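Painting over a glossy yellow cabinet: worth it?

Office and Studio Furniture > Storage

kbakke
We have a yellow cabinet at work, high gloss, very bright, stands on gray striped carpet. It came with the lease. Half the people here want it gone and the other half don't care. I'd like to keep it because it holds a lot, but I'd paint it white or a light gray. Has anyone painted over a factory gloss finish and had it last? It gets opened all day long.

ottar_d
You can do it but the prep is most of the job. Degrease, sand with 180 or so until the shine is gone, bonding primer, two thin coats. I did a set of Barnska lockers in June and they look fine except on the edges by the handles.

Itzel V.
I'd leave it yellow. A painted cabinet that gets used all day chips in a year, and then you have white with yellow showing through. That looks worse than plain yellow.

kbakke
That's my worry too. Ottar, how bad are the edges?

ottar_d
Small chips. You notice if you look. I skipped the hardener in the last coat, so part of that is my fault.

holmgren_fan
Why not sell it? I sold a red Holmgren two-door for 600 and it was gone the same day. Bright colors move faster than white.

kbakke
It isn't ours to sell. The landlord said we can paint it if we pay for it. A painter quoted 2000 to spray it off site, so that's out.

Itzel V.
2000 for one cabinet? You can buy new for that.

sigrunb
I think you're solving the wrong problem. You said people want it gone. Is it the color, or is it that there's stuff on the floor in front of it? We had the same argument over a Grernutero unit and once the floor was clear the complaints stopped.

kbakke
Could be some of both. The floor next to it is where things get dropped off. We put a white plastic bin there for anything that needs to go back in the cabinet. It helps, but it also turned into the place where things stay.

ylva_e
A bin on the floor always fills up. We got rid of ours.

sigrunb
I disagree, a bin is fine if somebody empties it. Ours gets done on Fridays and takes ten minutes. Without one, the same stuff ends up on desks.

ylva_e
Fridays is the part that didn't work for us. Whoever was supposed to do it was always out.

kbakke
Cleared ours this morning, Friday, November 29, 2019, so I can say what kind of thing ends up in it. Old chargers, a roll of tape, three boxes with parts still in them. Most of it had a spot in the cabinet already and just hadn't been put back. 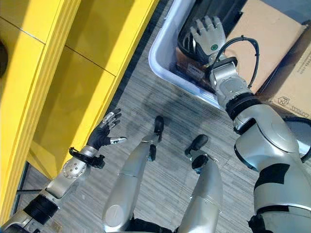
I'm going to try it Sigrun's way through the end of the year and hold off on the paint. The bin stays by the cabinet. Boxes get a label that's big enough to read while you're standing up, which the small printed ones aren't.

sigrunb
Label the shelves too. Otherwise people open the door, see a full shelf, and drop it back in the bin.

ottar_d
If you do end up painting, buy the primer now. Odalum has the gallon cans marked down. I paid 18 for a small roller kit there and it was enough for all my lockers. Do a test patch low down on the side and leave it a week, then scratch it with a fingernail.

Itzel V.
Still say leave it yellow. Gray carpet, white bin, a room like that can take one bright thing.

holmgren_fan
Agree with Itzel. If you can't stand it, vinyl wrap. I spent less than 100 on wrap for a cabinet that size and it peels off when the lease is up.

ottar_d
Wrap lifts at the corners if people bump it with chairs. I wouldn't on anything near a walkway.

kbakke
No chairs near it, but carts go past. I'll get a sample of the wrap and do Ottar's test patch down by the floor, and post again when I've scratched at both for a week.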